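Old loyalty and membership cards: keep, cut up or bin?

Clokell Community Boards > Home and Storage > Decluttering

gillero_974
Started on 20 January 2026

Clearing out the hall drawer and I've found a stack of plastic cards. Gym, video shop, two libraries, a car wash. Most of the places have closed. Do you lot keep any of these? And can they go in the recycling bin?

Kerkilico
Bin them. Not the recycling, our council won't take cards in the kerbside bin. Cut through the chip and the stripe first.

Thịnh Hoàng
I wouldn't cut anything until you've checked the balance. My mum had a card from Vũ, the bakery near her old place, with $219 sitting on it. They honoured it.

Kerkilico
That's a gift card. Different thing. A gym card from 2000 has nothing on it.

gillero_974
No gift cards in the pile as far as I can tell. Some have a chip and some only have a number.

plumtree_jo
A number on the front is enough for some places to look you up. Ring them before you throw it out. I keep mine in a zip pouch, up to 10 of them, and go through it every April. If I haven't used one by then, it goes.

Thịnh Hoàng
Same, except mine are on a strap by the door. Scratches don't matter much on the chip ones, in my experience. It's the stripe ones that stop working.

Kerkilico
Disagree. I've had a chip card fail after a year in a pocket with keys. Keep them in a sleeve if you're going to keep them at all.

Thịnh Hoàng
Black one with a chip, orange VIP printed on it and NO 88888850 beside that. Scratched and smudged, and I'm not cutting it up.

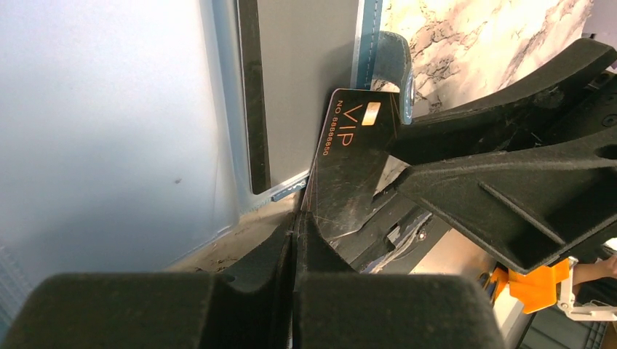
Re: Old loyalty and membership cards

plumtree_jo
Glossy black shows every mark. A soft cloth will get the smudges off but the scratches are there for good.

Kerkilico
Still say cut it if the place has shut.

gillero_974
Thanks all. I'll ring the libraries and the car wash tomorrow, and the gym card is going in the bin tonight.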